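Home | Kitchens | Checklists | Contact

Shared Kitchen Safety Check, Trillgate, second floor
02/11/2021, by Fengying Shi

1. Sink and drain. OK. Both strainers were cleaned in January. Please do not pour oil here.

2. Dishwasher. OK with comment. The rack must go in fully before the door is closed.
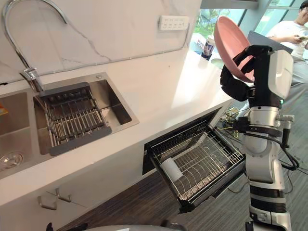

Knives go with the point down. The hot water is set at 80 and I did not change it.

3. Under the appliances. I checked for loose parts and old food, and I wiped what I could reach. 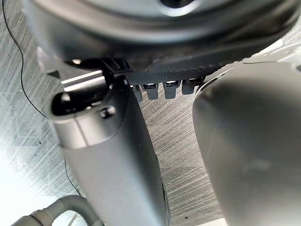 4. Small parts and clips. To follow up. Pesine, who supplied our appliances, asks us to report any broken clip within seven days. The row of small gray tabs needs a soft brush, because dust stays easily between such pieces. Do not use a metal tool.

5. Sockets near water. To follow up. Cables must stay behind the faucet line and away from the sink edge. I ask all users to dry their hands first.

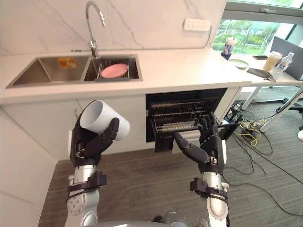 The test button of the breaker was pressed and it worked. Next test is in eight weeks.

6. Counter. Not OK.

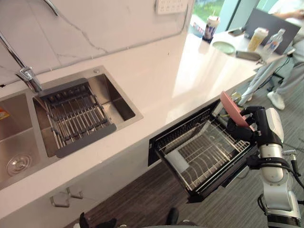 The rule for this room is food on one side, work on the other side. I wrote it also last time. An open laptop on the same counter as a cup with a straw and a bottle of water is a risk, and the phone too. Please move them to the table.

Checked for Stasau House. Questions: ask Fengying Shi, room 300.

Contact | Copyright Stasau House | Back to top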